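Butcher block as a laundry folding surface: finish question
Surfaces & Finishes > Laundry and utility rooms
Started by leskola, 2026-06-13

leskola
Maple top over the washer and dryer, oiled twice. I sort and fold on it. Last month a cotton T-shirt picked up a faint yellow mark after sitting overnight. Is the oil still migrating, or do I need a film finish? The product is Pirier board oil, if that matters.

edit_f
Mineral oil never cures. It will transfer to fabric for as long as there is any near the surface. Wipe down with mineral spirits, wait a week, then apply a hardening oil or a waterborne poly.

T. Barany
Disagree on the poly. Film finishes chip at the front edge where the basket gets dragged, and then you have a snag point. Hardwax oil, two coats, buffed thin. Full cure takes 20 days in my shop. Keep laundry off it until then.

edit_f
A basket should not be dragged. Lift it. I have had waterborne poly on a folding table since July and the edge is intact.

leskola
The basket gets dragged. There are kids in the house.

Levente_S
Two separate questions here. Transfer is a curing problem and edge wear is a geometry problem. Round over the front edge and either finish will hold. Also check the basket. Molded plastic ones often have flash left on the underside of the base, and that scratches more than the dragging does. Take it off with a scraper.

remedios_d
Seconding the scraper. I would add grit: sand to 220 and stop. People go to 3000 on these and the surface ends up so slick that a folded stack slides.

T. Barany
220 is coarse for knits. I go to 320.

remedios_d
Not on end grain, maybe, but on edge-grain strips I have had no pulls at 220, including on fleece. Strip top with mixed tones, basket at the back left, pile to be sorted on the right:
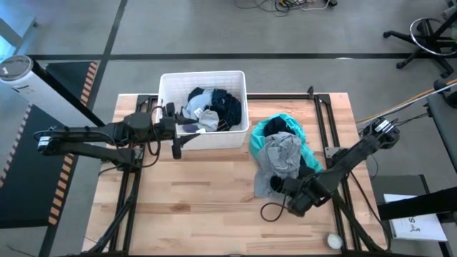
Striped butcher block, white perforated basket at the rear edge, clothes on the right.

leskola
Thanks. Does the basket live at the back like that, or do you move it forward to load? Mine sits in front and takes up the folding space.

remedios_d
Back corner, slightly over the edge. It leaves the front clear. If your top is against a wall you lose that overhang, so measure the basket first.

edit_f
Overhang at the back is fine for a light load. With wet towels I would keep the whole base on the wood.

Levente_S
Agreed on wet loads, and not only for balance. Water through a perforated wall sits under the rim of the base and leaves a gray line in oiled maple. Put a tray under it.

leskola
Plan: mineral spirits this weekend, round over the edge, sand to 220, hardwax on a test board first. Will report on transfer with a white cotton rag left overnight.

T. Barany
Leave the rag for two nights and put some weight on it.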